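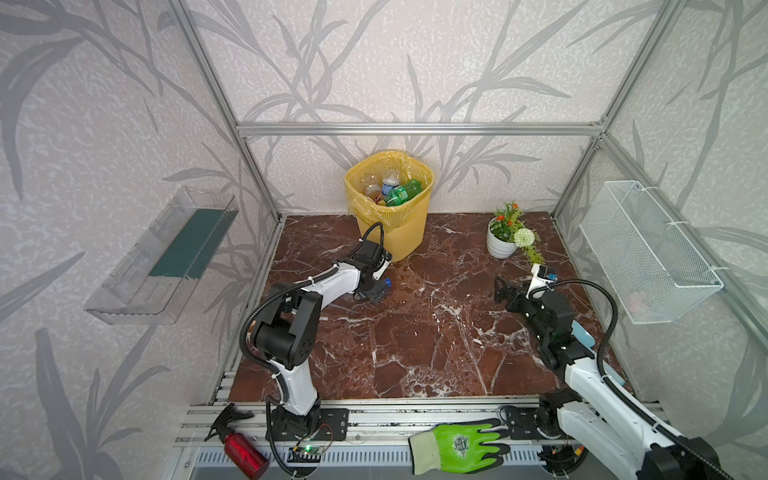 Signe Skjelbred told me before we left that I should book the slow boat to Erholm and leave the fast one to people with meetings to get to. She was right, and I want to start there tonight, with the boat.

(Wait for folks to sit down. Say thank you for the soup.)

So, the slow boat. It takes 90 minutes from Posley, and it stops at two little docks where you'd swear no one lives, and then a door opens up the hill and out comes somebody with a dog and a sack of mail. We sat outside the whole way with our hats pulled down, and I ate both cinnamon rolls, including the one I'd been asked to carry for my husband. He has mostly forgiven me!

Our first full day was all walking. The trail up Broltine starts behind the church and climbs 2453 feet, and my knees would like you to know they felt every one of them. Take the left fork at the stone wall. We took the right, met some very friendly sheep, and came all the way back down again (pause here, let Dale tell the sheep part if he wants to).

Next, the rest day. We slept late, walked around the harbor, had coffee, walked around it the other way, and had more coffee. The bakery closes at two. I'd gladly go back just for the cardamom buns.

Then the Amundsen guesthouse, where we stayed all five nights. Mention the quilts. Mention breakfast, and the brown cheese, which I have come around to. In July you need to write ahead for a room, and ask for one facing the water.

Questions after this, and I brought the bus timetable for anyone who wants to copy it down. The last bus to the trail leaves before supper, so pack a sandwich.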